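2022年11月13日 工作日志

上午把七月那批靛蓝染样从柜子里取出来重新比色。当时一共做了21块棉布样,夹在Sezer的硬皮本里,没有见光。对着窗边的北光看,浅色那几块比七月的记录偏黄,深色的基本没变。偏黄的都是只浸一次的,浸过两次以上的看不出差别。Ebbe Hedlund认为是后处理时清洗不够,碱没有洗干净。我倾向于同意,但当时的洗水没有留pH记录,没法确认。以后每缸洗水都要测,写在布样背面的标签上。

染缸情况:二号缸表面的铜色膜很薄,搅动后泡沫发白,还原不足。Selim Duman加了一次葡萄糖,升温到五十度,盖上等一个半小时。再看时缸液是黄绿色,膜也起来了,可以用。一号缸今天不动,底下沉淀太厚,下次先把上层清液倒出来再清底。

下午做黄色打底再套靛蓝的绿。黄用木犀草,媒染用明矾,布是Bresen的中厚平纹棉,退浆后称重302克。步骤照旧:

媒染过夜,早上拧干,不漂洗。
木犀草煮液过滤两遍,放到六十度下布,保持一小时。
取出晾到不滴水,进二号缸,浸7分钟。
出缸后挂起氧化,翻面一次。
再浸一次,时间减半。

第一次出缸颜色偏黄绿,氧化后往蓝走得比预想快。第二次浸完,绿色已经够深,所以没有做第三次。Firdevs Toprak想要再灰一点的绿,建议下次黄浴里加少量铁。我的意见是铁放在最后一步,单独做一小块试,免得把整缸黄液弄脏。铁液的桶和勺子另外放,上次混用之后明矾桶里的布全带了灰点,花了两天才找到原因。

折痕处有深浅不匀,应该是浸的时候布没有完全展开。Muammer Akbulut说他以前在Flument用的是木框绷布,下缸前先在温水里浸透。我们缸口窄,放不下整框,可以试着用两根竹条夹住上下边。

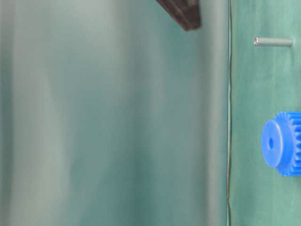

淡青绿色布面,近处失焦。

比色以布样为准。

耐光试验今天开始:从这批绿布上剪5条,一半用黑卡纸遮住,钉在南窗。每周看一次,在卡纸背面记日期。木犀草的黄一向比靛蓝先退,估计会慢慢偏蓝,看要多久。

Ozan Dursun问Sunomon的订货什么时候下。明矾剩得不多,碳酸钠几乎用完,靛蓝粉还够做两缸。等一号缸清完底再一起订。

待办:
补二号缸的石灰。
买pH试纸,要窄量程的。
把七月的浅色样剪下一半重新清洗,看黄味能不能去掉。
竹条先煮过再用,新竹会掉色。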